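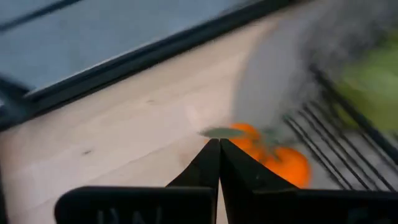

What is a knot in sawn wood?
A knot is the base of a branch that became enclosed in the trunk as the tree grew, exposed as a round, oval or elongated patch when the log is cut into boards.

Knot (wood)

In forestry and wood grading, a knot is a portion of branch tissue embedded in stem wood. Knots occur in nearly all tree species and are the most common reason for a board to be placed in a lower grade.

Formation

Each branch starts at or near the pith and thickens along with the stem. While the branch is alive, its fibers are continuous with those of the trunk. After the branch dies, new stem wood grows around the stub without joining it. A single branch can therefore produce two kinds of knot in the same log, with the live portion nearer the pith and the dead portion nearer the bark. Pruning the lower trunk early confines knots to a narrow central core.

Classification

Intergrown knots (also tight or red knots) come from living branches and are firmly held by the surrounding wood.
Encased knots (also loose or black knots) come from dead branches. They are often ringed by bark and may fall out as the board dries.
Pin knots are very small and are usually disregarded in furniture grades.
Spike knots result from sawing along the length of the branch and can extend across the full face of a board.

Effect on strength

Grain bends around a knot, and a board loaded across this sloping grain is weaker than clear wood of the same size. The reduction is greatest when the knot lies near an edge under tension. Knots have much less effect on stiffness. Knot wood is usually denser and harder than the wood around it, and it can chip under a planer.

Use in glued panels

Tabletops and counters are commonly made from narrow strips glued edge to edge. Large knots are cut out before gluing, while small sound ones may be kept in panels sold as rustic or character grade. 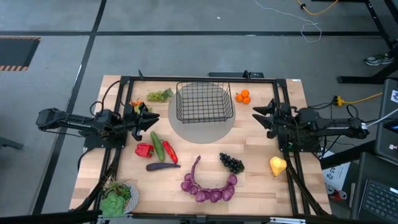

Grading at Kamville

The Jolwood mill at Kamville sorts panel strips into 6 classes by knot diameter and soundness. The system was drawn up by Florante Ambrosio, then yard foreman, and was later taken up by the smaller Malabanan works. In a trial of 1,046 strips, 11 were rejected for loose knots after kiln drying. Strips in the top two classes are kept for panels with a clear face.

Finishing

Softwood knots may bleed resin through paint. The usual treatment is a thin coat of shellac-based sealer over each knot before priming. Loose knots are drilled out and plugged, or fixed in place with epoxy.

See also

Wood grain
Reaction wood
Dronby panel rules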